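Whiteboard cell (Ornura)

The whiteboard cell is a two-arm robot workstation at the Ornura workshop in Roden. It is used to repeat a single tabletop task, the picking up of a board eraser and the wiping of handwritten letters from a whiteboard laid flat. The cell was set up by Anil Varma and Divya Pai and is looked after by Vasanthi Naidu. Among staff it is usually called "the board table", a name that also appears in the maintenance log.

Layout

The cell consists of a white table against a panelled wall, with an arm reaching in from either side. Each arm carries a black two-finger gripper and a small camera at the wrist. A further camera is fixed to a post and covers most of the board. The whiteboard has a metal frame with grey corner caps and is placed with its long rails parallel to the wall. It is not screwed down. Varma's original drawing called for clamps at the corners, but these got in the way of the fingers and were removed in December.

Cables run outside the arms. They are left with enough slack for the wrist to turn fully, and a cable may hang across the writing surface while an arm is working. The log allows this provided that the cable does not drag through fresh marker or catch on a rail. The loop behind the gripper is checked by hand at the start of each shift, with the arm moved slowly through its full reach. 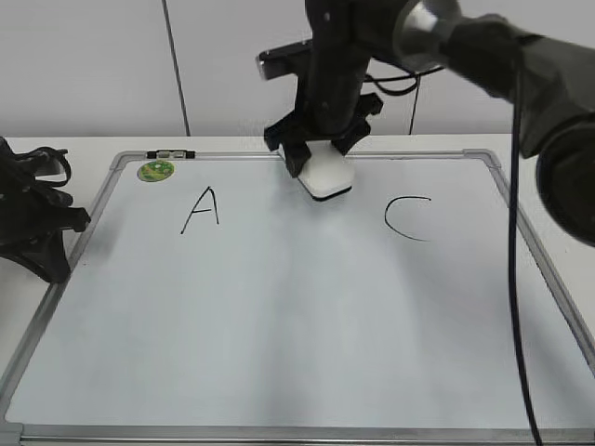
Eraser and grip

The eraser is a white block with a felt layer on its underside. Its body is smooth, and most of the early faults in the cell came from fingers that closed too high or at an angle, so that the eraser swung when the felt met the board. The present practice is to close on the two long sides, with equal finger travel, and to hold for a moment before lifting.

Grip force is set by trial. The setting is raised in small steps until the eraser no longer turns under light hand pressure, then raised by one further step. Too much force marks the plastic and wears the finger pads. The value in use is written on a card kept with the controller — it is not stored in the task program, which loads whatever the gripper was last given. Abilio Moya has proposed changing this.

The wrist camera gives the closest view of the grip. The operator compares the two sides and looks for a finger sitting lower than its partner. Hair-thin lines at the top of the picture are ignored unless they move into the working area. 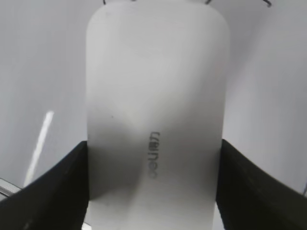

Setting up a run

The board is wiped clean by hand and squared to the table. Capital letters are then written in thin black marker, well spaced, on the half nearer the wall. Broad markers were tried and given up, as they loaded the felt too quickly. The spare arm is parked at its own side before the working arm is released.

The start position of the eraser is varied between runs. It may be placed in the open part of the board or close to the frame, with either long side facing the rail. Positions in a corner are the hardest. A finger has to pass down between the eraser and the rail, and where there is no gap the arm must first approach from another side or nudge the eraser clear. The fingers are opened wide before the descent so that neither tip lands on the frame.

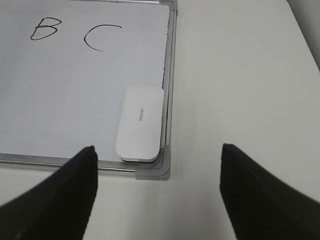
The height of the board is taught again whenever the board has been moved. The arm is lowered with the eraser in its grip until the felt just touches, first near the wall and then near the front rail, and the two readings are entered. A difference of more than 3 millimetres means that something is under the board, most often a marker cap. The table itself has been levelled only once.

Wiping pressure is checked last. A light stroke leaves grey streaks, while a heavy one pushes the board along the table. Some streaking is accepted during a session, and faint traces of earlier letters are left until the board is next washed.

Upkeep

Finger pads are brushed clean at the end of the day and changed every 1,000 grips, or sooner if the ridges have worn smooth. Both pads on a gripper are changed together. After a change the fingers are closed on nothing to reset zero, then closed on the eraser, and a still from the wrist camera is saved with the log entry.
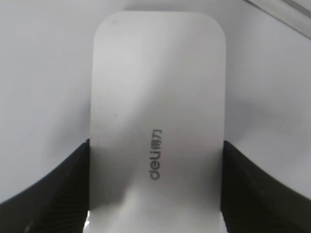

Wrist camera view. Photo: Divya Pai / Ornura

Marker dust gathers along the inner edge of the frame and is removed with a dry cloth. Wet cleaning is kept for the end of the week, and the board must be fully dry before the arms are switched on. The felt is tapped out over a bin and replaced when it has hardened. Spare erasers are of the same model, as a body of different width would need the grip to be set again.

The wrist camera windows are wiped when the wrist pictures look dull. The mounting screws are checked at the same time; Abílio Lobo traced one long run of missed grips to a camera that had worked loose by a small angle.

Known faults

Slow drift of the board towards the front of the table is the commonest fault. Strips of thin rubber under the frame reduced it but made the height less even, and they are no longer fitted. A second fault, in which the gripper reports a firm hold with only the fingertips in contact, has not been fully explained. The log advises opening the fingers, lowering the wrist by 2 millimetres and closing again.

See also

Chowdary bench
Ivon gripper pads
Roden workshop, maintenance log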